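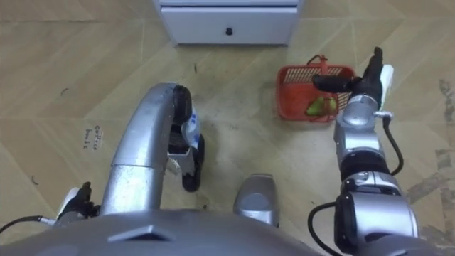
Talks and Presentations

Speaker notes: What a small charity learns from its supporters
Aug 11, 2023

These are the notes I spoke from at the summer meeting of partner groups. I have cleaned up the abbreviations and left out the part on the bus schedule. Slide changes are marked.

Opening

Thank you for having us. Wait for people to find seats, the room has only one door.

Say who we are. Stovberg Community Fund raises money in this country for village projects in the Palar district. We pay for school kitchens, savings groups and repairs to wells. We do not run the projects. Our partner on the ground, Stotavano, does that, and they were doing it before we existed.

Say what the talk covers: how we keep in touch with the people who give, what changed when we moved away from one big dinner a year, and what we would do differently. Questions at the end, but stop me if a word doesn't make sense.

Slide 2: How we used to do it

For years we had the dinner in June and very little else. People came, bought tickets, bid on baskets, heard a speech and went home. They got a receipt and a card in the winter. Then we wrote again in the spring to ask them to come back.

The dinner made money. It also took most of the year to put together. By the time the thank-you notes were mailed we were already looking at halls for the next one.

The main trouble was that guests could not say what their money had done. We called people who had stopped coming and asked them why. Several said they liked us and had a good time. When we asked which project they remembered, most said "the school," and at that time we were not building a school. We were paying for the kitchen next to one. That was our fault, we had described it badly on the invitation.

Pause here. Ask the room who runs an annual dinner or gala. Ask who would drop it if they could.

Slide 3: What we changed

We kept the dinner and made it smaller. The El Fassi restaurant gave us the back room and a set menu at a fair price. No auction. One short talk, then food, then people can move between tables.

We put the time we saved into letters. Three a year, one page each, printed and mailed. Each letter is about one project and nothing else. If the project is late, the letter says it is late. The first one was about a well pump that had been ordered in the wrong size. We thought it would hurt us. Replies came back asking whether the right pump had arrived, and some of those replies had checks in them.

The third change was the phone. Every new donor gets a call within the month. The caller does not ask for anything. We have a sheet with the donor's name, the date of the gift and what it went toward. Most calls are short. A lot of them are voicemail, and that is fine. Leave the message and say the name of the project.

Slide 4: Results so far

Our mailing list stands at 347 households. It was bigger before. We took off addresses where mail had been coming back, and people we had not heard from in a long time. Printing costs went down and the share of people who give a second time went up.

The dinner brings in less than it used to. Say this plainly. If your group depends on a big night for rent and salaries, do not cut it in one year. We could do it only because we had put around $2000 aside for printing and postage before we started, and because the El Fassi room needed no deposit.

Monthly giving is where the difference has been made up. These are small gifts, but Stotavano can plan on them. Before, they would get one large transfer after the dinner and have to make it last through the dry season, when well repairs cost the most.

Slide 5: Working with a partner overseas

Stotavano decides what goes in the letters. We send them a draft and they fix it. Allow 2 weeks for this. In the early drafts we wrote too much about ourselves and used the word "help" in nearly every line. They asked us to write about what the savings groups had bought and who was keeping the accounts. The letters got better.

We do not use a person's story unless that person has agreed to it and has had the letter read to them. Sometimes the answer is no, and then we write about the kitchen roof.

We also stopped asking for reports in our own format. They already keep a ledger and a project diary. We read those. If we need a number for a grant form, we look it up ourselves and send it to them to check.

If short on time, skip to slide 7.

Slide 6: Mistakes

We sent the second letter too late and it landed together with the dinner invitation. People thought it was one mailing and threw half of it away.

We made the online form too long. It asked for a phone number, an employer and how you heard about us. Take off everything you are not going to use.

We forgot that some older supporters liked the auction because they enjoyed putting the baskets together. They had lost their job in the group and we had not offered them another one. Two tables' worth of people were upset, and rightly. Some of them now make the phone calls and are very good at it.

Slide 7: If you want to try this

Start with one letter about one project. Have your partner read it first. Call the people who gave for the first time this year before you call anyone else. Look at your list and see who you have not thanked.

Copies of the call sheet and one sample letter are on the table by the coffee. Take them and change the wording to suit your group.

Questions. Repeat each one into the microphone before answering.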